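The Sock Problem

Every October the pitches start again. A machine that will put away your laundry is two years off, the slides say, and the crowd at the Boltden trade show nods along. I have been hearing two years for most of my working life.

So I went to see Zlatko Halilović at Clurlow, a small outfit in Salem that wants robots to tidy bedrooms. He is good company and he doesn't oversell, at least until lunch. His team spends its days picking things up with hand-held grippers, in rooms people really sleep in, and recording how it's done. The software is supposed to learn from that.

How many pickups so far? He wouldn't give a total. He did give me the score from the morning's test, when a robot arm tried 70 garments by itself and dropped 20.

"That's better than spring," he said.

Maybe so. I'd fire a laundry that dropped 20. And dropping is the easy part to measure. Ask whether the sock went in the right drawer, or met its partner, and the room gets quiet.

Magdy Kabbaj, who ran a packing floor at Nedel before he retired, is blunter. His old shop moved 400 cartons a shift with machines, all the same size, all facing the same way. "A bed isn't a conveyor," he told me. "Give it a bed with peas on it and a coat hanging over it. Then call me."

I would like to be wrong. I have a basket waiting upstairs.

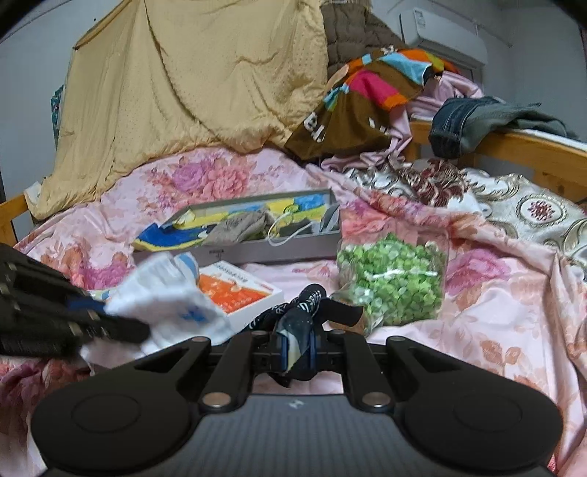

A sock in the jaws of a hand-held gripper, with the rest of the bed still to clear.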